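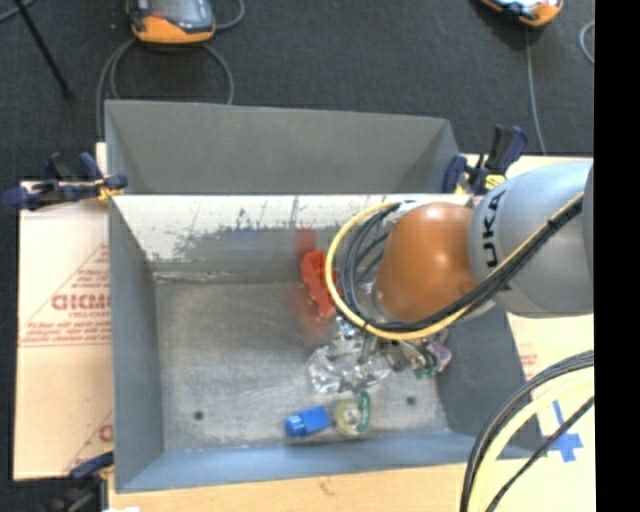
Regeln, die man nachts um halb eins noch versteht

Am Anfang hatten wir eine Betriebsanweisung von 31 Seiten. Ich habe sie selbst geschrieben, ich darf also darüber schimpfen. Sie war ordentlich gegliedert und hatte ein Abkürzungsverzeichnis, auf das ich damals ziemlich stolz war, und gelesen haben sie in Drornness genau zwei Menschen: Bongani Baloyi und ich. Bongani hat sie mir mit sehr vielen Bleistiftanmerkungen zurückgegeben, die meisten freundlich, und ganz hinten stand: »Und was davon mache ich, wenn der Arm im Behälter hängt?«

Das war im April, und seitdem schreibe ich an einer kürzeren Fassung. Sie hat inzwischen 2 Seiten, Vorder- und Rückseite, laminiert, und hängt an einer Schnur neben der Tür. Einige von euch haben nach meinem letzten Beitrag über das Projekt Ravadik gefragt, was denn nun draufsteht, und weil ich heute endlich einmal einen ruhigen Nachmittag mit einer Kanne Tee habe, erzähle ich es ein bisschen ausführlicher, als es auf dem Blatt steht.

Ganz oben steht die Sache mit dem Handbediengerät. Wer den Arbeitsbereich betritt, nimmt es mit, und zwar in die Hand. Es gibt nur eine Person, die verfahren darf, und das ist die, die das Gerät hält. Ruft jemand von der Seite »noch ein Stück nach links«, ist das ein Vorschlag und kein Befehl (darüber haben wir uns einmal einen halben Vormittag lang gestritten, bei Keksen, es war eigentlich recht nett). Danach kommt das Gerät wieder an seinen Platz, ohne Kabelschlaufe auf dem Boden.

Überhaupt, die Kabel! Ich hätte nie gedacht, dass ich einmal so viel Lebenszeit mit Schlauch- und Kabelführung verbringen würde. Ein Greifer am Ende eines großen KUKA-Arms braucht eben seine Leitungen, und die müssen jede Drehung des Handgelenks mitmachen. Zu kurz, und es zieht am Stecker. Zu lang, und die Schlaufe schleift über den Rand vom Behälter oder verfängt sich an einer Zwinge. Unsere Regel lautet jetzt: Nach jeder Änderung am Werkzeug wird jede Achse einmal von Hand bis zu den Grenzen gefahren, die das Programm benutzt, mit reduzierter Geschwindigkeit, und eine zweite Person schaut dabei nur auf die Leitungen. Wirklich nur auf die Leitungen. Wer gleichzeitig auf den Greifer schaut, sieht beides nicht richtig, das habe ich an mir selbst ausgiebig getestet.

Dann die Zwingen. Der Behälter wird festgespannt, bevor irgendetwas hineinkommt, und nach jeder unsanften Berührung rüttelt man einmal an jeder Zwinge. Ein Metallbehälter, der um ein paar Millimeter gewandert ist, sieht nämlich genauso aus wie vorher. Die Griffe der Zwingen zeigen vom Fahrweg weg, soweit es geht. Klebeband auf der Unterlage ist eine Markierung, und eine Markierung darf man nicht »mal eben« versetzen, auch wenn sie schief sitzt. Wer sie versetzt, schreibt es ins Schichtbuch, mit Uhrzeit und Namen.

Der Absatz, an dem ich am längsten gesessen habe, betrifft die Teile selbst. In unserem Teststand liegt alles Mögliche durcheinander, feste Sachen neben weichen, durchsichtiges Plastik zwischen bunten Dingen, und es liegt ungern dort, wo man es hingelegt hat. Da ist die Versuchung riesig, schnell hineinzugreifen und etwas zurechtzurücken. Unsere Kollegen in Binham hatten dafür anfangs eine Ausnahme vorgesehen, »bei stehendem Arm zulässig«, und Frau Buthelezi, die uns bei der Risikobeurteilung geholfen hat, hat das Wort »stehend« dreimal unterstrichen. Ein Arm, der gerade nichts tut, kann auf ein Signal warten. Deshalb heißt es bei uns jetzt: Halt auslösen, am Gerät prüfen, dass die Antriebe aus sind, laut ansagen, dann erst die Hand. Das dauert ein paar Sekunden länger und nervt, das gebe ich gern zu.

Natürlich ersetzt so ein Blatt keine Norm. Die ISO 10218 steht bei uns im Regal, die Risikobeurteilung liegt im Ordner daneben, und die 31 Seiten gibt es auch noch, mitsamt Abkürzungsverzeichnis. Wer neu anfängt, liest sie mit mir zusammen, und ich koche dazu Kaffee. Das Blatt an der Schnur ist für den Moment gedacht, in dem man müde ist und der letzte Versuch schon wieder danebenging — und man dringend nach Hause will.

Bongani hat die Rückseite übrigens für sich beansprucht. Dort steht in seiner Handschrift, wen man anruft und in welcher Reihenfolge, und darunter, dass man ihn auch nachts anrufen darf. Den Punkt zur Beleuchtung müssen wir noch überarbeiten, blanke Metallwände spiegeln doch mehr, als ich beim Schreiben bedacht hatte. Wenn jemand von euch dazu eine gute Formulierung hat, schreibt sie mir bitte in die Kommentare, gern auch eine lange.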